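August
Checked by Min-kyu Cheon

Bonendale Chapel – safety check before the Sunday services resume

Main door and porch: clear. Mat lifts at one corner, tape it down.
Fire exits: 2, both open freely.
Extinguishers: in date. The vestry one needs its bracket tightened.
Candle stands: stable. Wax on the altar step – scrape off before communion.
Pews: 13 checked, one loose kneeler, left side.
Bible lectern: lamp flex frayed. Do not use.
Hymn screen computer: side panel off, keep unplugged until refitted.

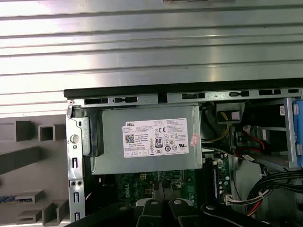 Item 7 – open computer case, with grey plastic tray alongside.

Gallery: limit stays at 70. Sign missing, Saulius Butkienė to replace.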